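Open-front storage bin

An open-front storage bin, also called a parts bin, stacking bin or pick bin, is a small container with one low or sloped end that lets a person reach in without lifting a lid or moving the bins above it. Bins of this kind are used in workshops, warehouses, classrooms, hospitals and offices for hardware, cables, craft supplies and other small goods. Most are molded in plastic, although sheet metal and cardboard versions are also made.

Design

The basic form is a box with two side walls, a full-height back wall and a front that is cut down or scooped. The side walls usually slope toward the front, so the contents can be seen from a standing position. The rim is often thickened or turned outward into a lip, which stiffens the walls and gives the next bin something to rest on. Slots or notches in the rim may take dividers, hooks or the feet of another bin, depending on the maker.

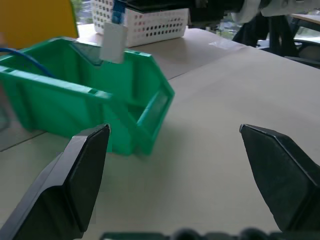

Many bins have a label holder on the front, formed as a shallow recess or a pair of rails that accept a paper card. Some users write directly on the plastic instead, or clip a card to the rim. Adhesive labels are common in offices but leave residue when removed.

Color is the main way of telling bins apart at a distance. Blue, red, yellow and green are the usual choices. There is no general standard for what each color means, and most workplaces set their own rules. Clear bins are sold as well – they show the contents from all sides but scratch more easily.

Sizes

Sizes vary between makers, and bins from different product lines often do not stack together. The Finirlow range, sold mainly to repair shops, starts with a bin 102 mm wide intended for screws and washers. Trunitz bins are made in 37 sizes, the longest of which measures 700 mm and is meant for deep warehouse shelving. The smaller Mistico line has two depths only and is aimed at home users.

Use on desks and tables

On a desk or worktable, an open-front bin is normally used alone or in a short row, without a rack. It holds things that are picked up and put back often, such as charging cables, adapters, pens and tape. Cables are a frequent source of trouble, as loose ends catch on the rim and pull other items out. Coiling each cable and fastening it with a tie before storage prevents most tangling.
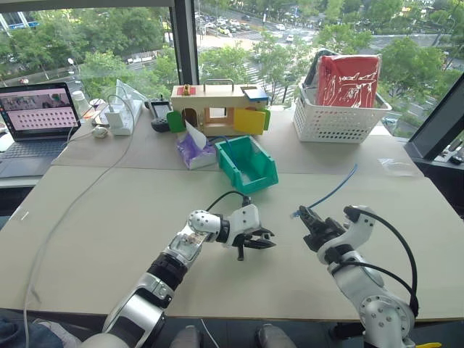

A green open-front bin on a beige table, next to a tissue box and in front of a wooden toy house.

The open front makes these bins a poor choice for liquids, powders or anything that rolls. For papers, folders and larger objects, a slotted or perforated basket is more often used. Baskets have higher walls on all sides and weigh less for their size, but small parts can fall through the openings. The two types are often kept together, with the basket at the back of the table and the bin within reach.

In her handbook on shared workrooms, Izzati Sitompul advises giving each bin a single category and leaving one bin unlabeled for items that have not been sorted. Slamet Jugah, writing on school storage, recommends against the unlabeled bin on the grounds that it fills up first and is rarely emptied.

Care

Plastic bins can be washed by hand with warm water and mild soap. Solvents may cloud or weaken the plastic. Long exposure to sunlight, for instance on a table beside a window, can fade bright colors and make some plastics brittle. Urrego, a maker of wall-mounted bins, advises replacing any bin with a cracked rim, as the rim carries the load when the bin is hung or stacked.

See also: Drawer organizer; Pegboard; Shelving; Tote box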